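3.2 Practice structure and grip fatigue in adult judo beginners

One of the pleasures of working with adult beginners is how fast they change. In the first weeks a new judoka holds the jacket as if it were a ledge over a long drop, with both forearms locked and the shoulders up by the ears. By March, most of our participants had started to let go between attacks, and watching that happen across two clubs at once was a joy for everyone on the project.

The Katero and Grudisero clubs ran the same syllabus, with one difference. Katero kept its usual block practice, in which a single throw is repeated for a whole session. Grudisero used mixed practice, switching throws every 5 minutes on a signal from the coach. We logged 158 sessions between the two clubs and coded 614 gripping exchanges from light sparring, using the Kordestani scheme (hold, break, re-grip, release).

Block practice gave cleaner entries early on, as we expected. What excited us was the release category. Beginners in mixed practice released and re-gripped more often, and they kept doing so late in the session, when tired hands usually clamp shut. Several told us that they had stopped thinking about their fingers at all.

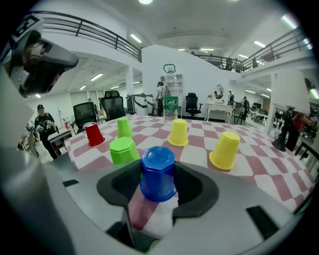

Figure 4. A faceted blue cup held between gripper jaws, with more cups on a checkered cloth beyond.

3.3 Limits and next steps

Both clubs train adults only, and the coaches knew which kind of practice they were running. Sparring partners were not matched by weight, so some of the long holds in our data may reflect a heavy partner more than a tired hand. We would love to see the comparison repeated with juniors, who grip quite differently.

The Plerik archive now stores 900 short clips from the project, including many that we have not coded yet. Left-handed grips alone could fill another paper!

Related articles
Breakfall confidence in the first month of training
Does mat firmness change how beginners throw?
Coaching signals and attention in mixed-level classes

Contact the editors | Copyright and permissions | Back to top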